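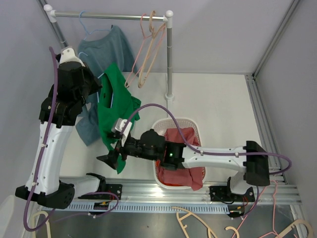 The Bell at Messka

Print this page | E-mail this page

I had already sold the mountain ninety-eight times when the old customer came.

I must explain what this means. In the game there is a mountain called Skovex, and on the top of it there is a bell. If you climb with five other players and all six of you arrive, you may ring the bell, and after this your name is written in silver letters for everybody to see. It is a difficult climb. Most people try it for some weeks and then they become angry at their friends. So they went to Trustalley, which was the site where I worked, and they paid, and I climbed for them or with them. If I climbed for them it was cheaper, because I could do it at night and I did not have to talk.

I preferred the nights. I lived at that time above a bakery on Antoniuk Street, and the smell of the first bread came up through the floor at the hour when I usually finished. I would ring the bell for a stranger, write "Done, thank you for your order," and go down to buy a roll while it was still too hot to hold.

This order was different. The customer paid the higher price, to be carried and not replaced. In the box for special wishes was written: "Please slow. My hands are not good. I want to see the lake."

I had never noticed that there was a lake.

We met in Messka, the village at the foot of the mountain, where the roofs are blue and there is always a little snow. The customer had a grey character with a very simple hat, the one you receive on the first day. My four colleagues were already running in circles, as people do when they are paid by the climb. I asked them to be patient. One of them wrote a word which I will not repeat, and another wrote that he had two more orders before morning.

The first gate took us a long time. You must jump when the wind stops, and the customer jumped always a bit after. Each time the grey character fell down into the white, and each time came the same message: "Sorry. Again, please." I put my own character on the edge and told the customer to jump when I jumped. This did not help. Then I told the customer to jump before me, when it felt wrong and too early. On that try the grey hat landed beside me, and in my dark room I made a noise with my mouth like my father made at football.

After the second gate, two of my colleagues left. I do not blame them. The pay for one climb was 400 in the coin of the site, and it was the same if you needed twenty minutes or the whole night. I searched for replacements, and while we waited the customer asked me if this was my job.

I wrote that it was.

"Do you like the game?"

I started to type yes and I erased it. I had roughly 3,000 hours in it by then. I knew the time of each wind and the place of each stone that breaks. I wrote: "I am good at it."

"My son was also good," the customer wrote. "He told me about the lake. He said from the third gate you go left and not right."

I waited for more, but no more came, and I did not know how to ask it politely in English, or in any language. Then the replacements arrived, two young ones who were very cheerful and jumped on each other's heads.

At the third gate everybody goes right. On the right there is the stair, and after the stair the bell. I told the others to wait, and I went left with the grey character, along a wall where I had never in my life put a foot. There was no treasure there and no enemy. The path became so narrow that I was sure it was an error of the people who made the game. Then it turned, and there was the lake.

It was green. It lay a long way below us, with the small lights of a village on the other side, and I suppose that this village has no name because you can never go there. Something was moving on the water, maybe a boat. The customer sat down. I pressed the key and sat down too. The others began to write question marks, and I answered that there was a problem with my connection.

When the bread smell came up through the floor we were still sitting.

"Thank you," the customer wrote finally. "You can close the order now."

"But we have not rung the bell."

"It is okay. I don't need the bell."

I wrote that I must finish 100 per cent of the climb, or the site would take back the money from all of us. The customer thought about this for some time.

"Then let us go," came the answer. "But slow."

Last updated: Dec 20, 2020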